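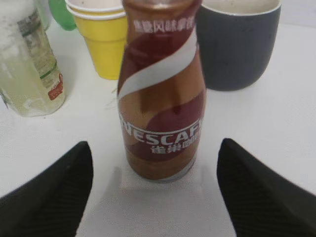

**Naltemano tops out 35-story Brusine Tower**

Work on the Brusine Tower reached its full height in September, when crews placed the last steel beam above the 35th floor. The building is being developed by Naltemano on the site of the former Ayele bus depot and will hold offices, apartments and a public viewing deck.

The tower was designed by Itley, with Jana Böttcher as lead architect. Its floor plan narrows twice on the way up, at the 10th and 24th floors, to reduce wind load and to keep afternoon sun on the square to the north.

"The depot site is long and thin, and that decided a lot for us early on," said Böttcher. "We put the elevators along the east wall - the side facing the rail line - and left the other three sides to the people using the building."

The lower floors will be rented as offices. Above them are 200 apartments, ranging from studios to three-bedroom units. The viewing deck is on the top floor and will have its own entrance and elevator at street level.

Glass installation has reached the 22nd floor and will continue through the winter. Interior work on the office floors has already started.

"Our tower crane comes down next, and the street lane we have been using goes back to traffic after that," said Seung-woo Koo, construction manager at Naltemano. "Neighbors will still hear us during the day, but the heavy deliveries are mostly done."

Working hours on the site remain 8 a.m. to 5 p.m. The footpath on the south side stays closed until the canopy is finished, and walkers should keep using the marked crossing.

Leasing for the apartments will be handled by Naltemano's own office. Prices have not been set.

Media contact: Danai Economou, Naltemano press office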